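Break-fast for a crowd – shul kitchen tips

Quick notes from the Tomthorpe sisterhood kitchen, posted Sep 30, 2023. We feed 146 people after Yom Kippur and most of this works for a family of 8 too.

Bagels. Order sliced. If you forgot, slice the night before and bag them tight, cut sides together. Don't refrigerate, they go to rubber.

Kugel – bake ahead, cool all the way, then wrap. Wrapping warm makes a soggy top. Reheat covered, last few minutes uncovered.

Eggs: older ones peel better. Ice bath right after boiling. We did 4 batches in the big Veloso pot and only the first batch fought back (used fresh eggs, my fault).

Label everything dairy or pareve before it goes in the fridge. Masking tape and a fat marker. Tape sticks to cold foil badly so do it frist.
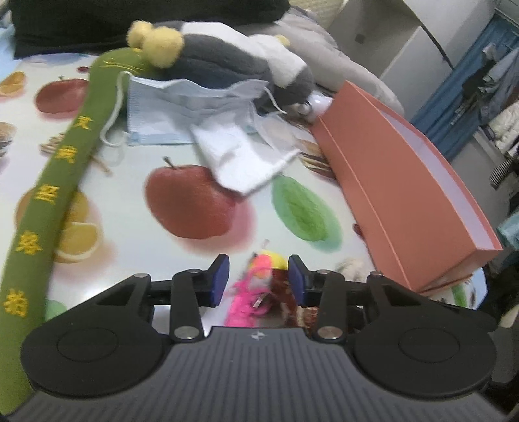
Coffee urn. Fill it and set the grounds before the fast starts, plug into the timer. Check the timer. Check it again. Ours is a Brodar and the little pins stick.

Orange juice out first, people want it before anything else. Small cups – nobody drinks a full one and you'll be pouring half of it down the sink.

Tablecloths: wax drips from havdalah candles, let it harden, scrape with an old card, then paper towel and a warm iron. Not on plastic ones obviously. Plastic just gets scraped and wiped down.

Lox goes out last. Keep the trays over ice and swap small ones in, dont put the whole order out at once.

Napkins, 600 pack. You will use them all by Sukkot.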